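1/ Six years on the refurb floor at Stivside and my job title changed in March. I used to be a bench technician. Now I am a "cell lead." The cell does not appear to know this.

2/ For anyone new: we take in old office desktops, pull what's worth pulling, test it, rebuild what we can and send the rest for scrap. Last month it was 1,881 machines. My wrists could have told you that without the report.

3/ The plan upstairs was to give the robot the boring part, by which they meant screws. The robot turned out to have opinions about stripped screws. So did we, for years, but ours never got a meeting.

4/ So screws are still ours. What the arm is learning now is board work. Pick up a processor by its edges, carry it over, set it down square. Practice happens on a printed gray board, which has sockets and slots and costs less than an apology to a customer.

5/ I have been seating processors since before some of our trainees could read. It takes me a couple of seconds and I couldn't tell you how I do it. This became a problem when the integrator (Tallero, nice people, very clean shoes) asked me to tell them how I do it.

6/ Things I said in that meeting: "You sort of let it fall in." "You'll feel it." "No, less than that." They wrote all of it down. I would love to see what it looks like in the software.

7/ Sota Wada has the bench next to mine and he was better at it. He said, "Pretend it's a slice of cake you're not supposed to be eating." The grip setting is now called CAKE. It's on the dropdown. It will be there after we've all retired.

8/ What changes day to day is mostly your attention. Before, I had one machine in front of me and a radio. Now I watch the cell, answer the tablet, feed the trays, and do rebuilds in the gaps. The gaps are always shorter than the rebuild.

9/ Also the tray thing. The arm wants its chips laid out the same way every time, corner mark at the same corner. So there are now 5 of us orienting parts for a machine we bought so we wouldn't have to handle so many parts. I raised this. It was "noted."

10/ To be fair to it, and I've been told to be fair to it: it doesn't get tired at 3:30 in the afternoon. I bend pins at 3:30 in the afternoon. We all do. There's a drawer.

11/ Nobody lost a job. I'm putting that in its own post because my mother reads these. We did lose the second evening shift, and two people who liked evenings are on days now and are not pleased. One had her whole childcare set up around it. That never came up in the slides.

12/ The Clermont site went through all this before us. Their advice was to get the training hours in writing before the thing is bolted down. We got seven hours each. I asked for nine. Being the cell lead, I went home after my seven and read the manual in the bath.

13/ The pay bump came through, by the way. It is a bump in the sense that you'd notice it if you were driving very slowly.

14/ What I'd want, if anybody at Dankwa is reading (they own us, hello): let the people on the floor stop the cell without filling out a form. At the moment there are two stop buttons. One is red and works. The other is a web page and asks for a reason code.

15/ My reason code is usually "other." Then there's a box. I've started putting real effort into the box.

16/ A trainee asked me this week whether she should bother learning to seat a chip by hand. I said yes, and then I had to think about why. Best I came up with: somebody has to be able to tell when it's wrong. She said that sounded like my job. I said it's a cell lead thing.

17/ Anyway. Back from break. My colleague is holding a processor and needs me to look at something on the tablet.

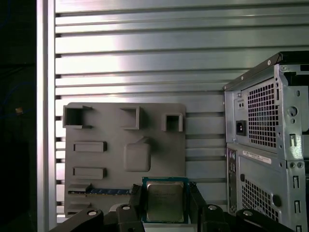
CAKE setting, mid-slice.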